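Fiction | Short reads
14 shares 3 comments

The Jinar Code of Practice for Domestic Units ran to 30 clauses, and Nusrat Yousafzai had been appointed to enforce them. Clause 9 stated that no unit shall approach a basin containing loose articles until those articles have been entered in the register.

The unit designated Tarar had halted in the simulated house. Its left gripper was raised. It had remained in this position for 400 seconds, and a notice of delay had been issued in accordance with procedure.

"The articles are small," said Daniyal Bukhari, who represented the operator. "Some of their parts are blue."

"The register requires a name for each article," said Ms. Yousafzai.

"The unit does not know their names."

She consulted the Code. It made no provision for articles without names. 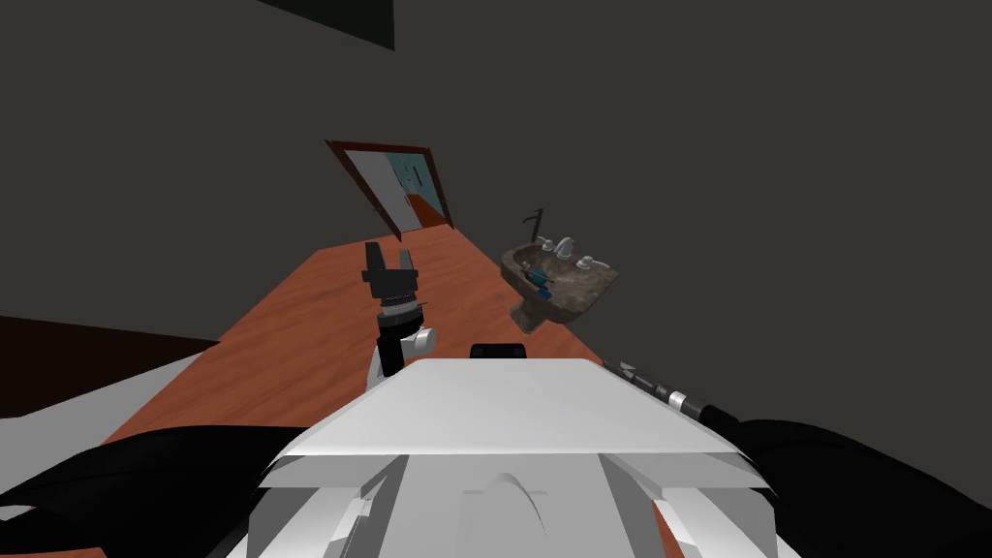 Clause 9, as amended

Where an article cannot be named, the unit shall wait, and the inspector shall wait with it.

Ms. Yousafzai signed the amendment and drew a chair up to the monitor. Mr. Bukhari asked how long the period of waiting was expected to last. She replied that the next review was scheduled for December, and asked him to close the door.

2 likes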